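Home Archive Paper About
Search this blog Go

Sorting large sheets into trays
04/01/2020

Trays replaced the Flutine folder in January. Corners bent in the folder.
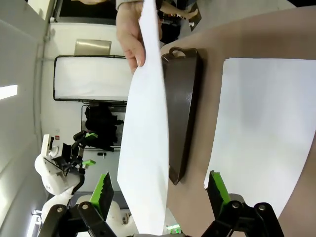
Sheets stay flat, blank side up, 15 to a tray.

Squaring is the slow step. A stack carried by one edge fans out, and a sheet slides past the others. The oval handle cutouts at both ends let me turn a tray without lifting it. 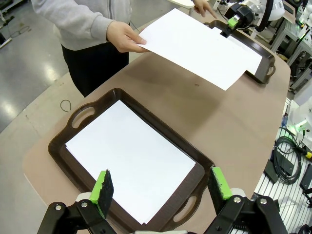 Stack depth matters less than alignment. With the paper laid at the same angle as the tray, the rim shows on all sides.

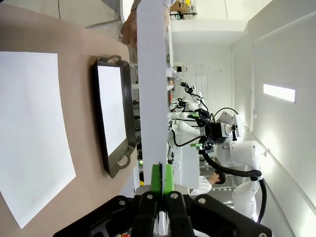 Tray with nothing in it, sheet alongside.

A crease stays in for good, so creased sheets go to scrap.

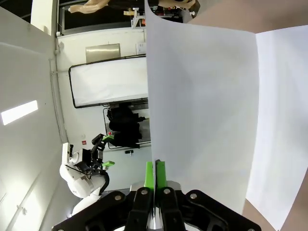 Next

Labels.

Recent posts
Zoveck trimmer, 800 cuts on
Swai card stock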